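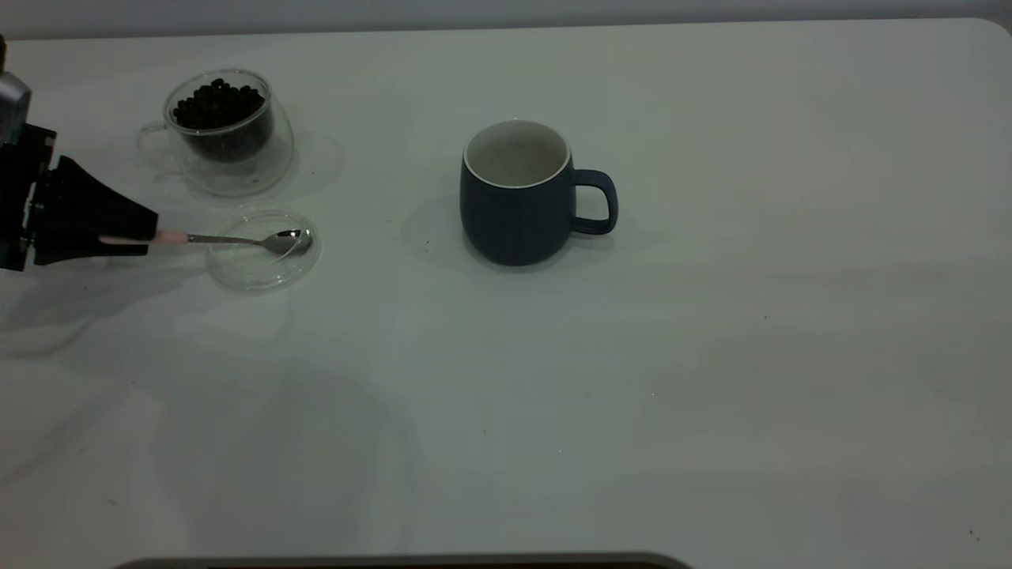 A Kidex arm holds a spoon over a glass saucer at the Piltley open day.

PILTLEY, Wed 24 December — Kidex opened its Piltley workshop to visitors this week for a half-day of demonstrations, the first since the company moved its tabletop robotics group there in October. Almost 24 people attended, most of them from local kitchens, care homes and technical schools.

The main session was a coffee table task. The arm works at a plain white table with a spoon, a mug, glassware and coffee beans. Visitors could stand at the table edge and put questions to the engineers between runs.

"Clear glass is hard for a camera, and a spoon is hard for a gripper," said Neelam Saxena, who leads the group. "We wanted people to see both on one table, at normal working speed."

Wing-yan Poon and Lefteris Alexiou ran the station in turns. Each demonstration was limited to 12 minutes, with a short break to reset the objects. The arm is controlled by Stosance, the company's own software, which Kidex has been developing for two years.

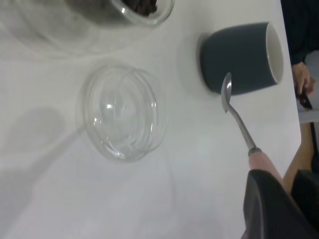
The spoon beside the mug, from the camera at the gripper.

A second talk, given by Tormod Forsberg, covered camera placement. Kidex uses a fixed view of the table together with a small camera close to the gripper. Forsberg told visitors that the close view is most useful in the last part of a reach, when the arm itself can block the fixed one. 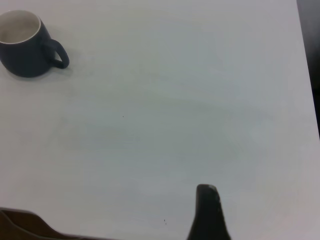 Questions from the floor were mostly about cost, cleaning and how long it takes to set up a new task. Saxena said the group is not selling a kitchen product and has no date for one. The present work is research, carried out with Malinowski, a supplier of catering equipment — the two firms signed a joint agreement in October.

Kidex plans further open days in the new year. Groups of up to seven can apply for a place through the Piltley front desk. There is no charge.

Press contact: Teodor Tangen, Kidex, Piltley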